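# Delorme Casting Notes

3/2/26
By the Rulen maintainers

Delorme is a small text dataset about casting announcements for scripted television. Each row is one announcement: a performer joins a show, leaves it, or takes over a part from someone else. It was put together for the Rulen search tool and is kept in its own repository so other people can use it.

## Contents

The current release has 413 rows in one file, `announcements.csv`. A second file, `recasts.csv`, holds only the rows where a part passed from one performer to another.

Columns:

- `row_id`: a plain integer. Numbers are never reused, even after a row is deleted.
- `show_title`: title at the time of the announcement. Later title changes go in `show_title_alt`.
- `role_name`: as given in the announcement. Blank if the part was not named.
- `role_size`: `lead`, `regular`, `recurring` or `guest`.
- `change_type`: `joins`, `leaves` or `recast`.
- `is_prequel`: `yes` or `no`. Set to `yes` when the show takes place before an earlier film, series or comic with the same characters.
- `summary`: up to 300 characters, written by us and not copied from the source.
- `notes`: free text, often blank.

The `role_size` values follow the wording of the announcement. If a show called someone a regular and then used them in two episodes, the row still says `regular`.

## How rows are added

1. Find the announcement and save the link in the Mesby queue.
2. Check for an existing row with the same show and role. Spelling of role names varies a lot, so search on part of the name.
3. Write the summary. Leave out opinions about whether the casting is good.
4. Run `check_rows.py`. It catches missing columns and summaries that are too long.

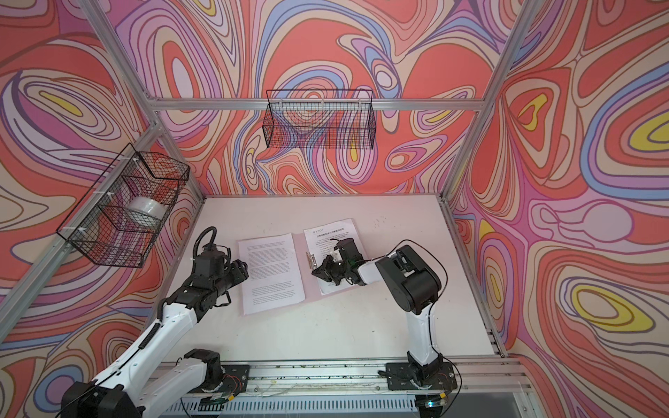
5. Open a pull request with one show per branch.

## Known problems

Superhero and crime shows are overrepresented. The first 275 rows came from a fan-run list called Dratislow, which covered little else. Comedies were added starting in September and are still thin.

Rumors were not always marked as rumors in the Dratislow list. We removed the ones we could identify. Some may be left.

`is_prequel` is unreliable for reboots. Two people can read the same press release and disagree on whether a show is a prequel or a fresh start. When in doubt we used `no`.

Voice roles are mixed in with on-screen roles. A separate column is planned.

## Loading

The files are UTF-8 with a header row. Commas inside summaries are quoted. Older spreadsheet programs may turn titles that look like dates into dates, so import `show_title` as text.

## Corrections

Open an issue with the `row_id` and a link. Corrections without a link are closed after 5 days.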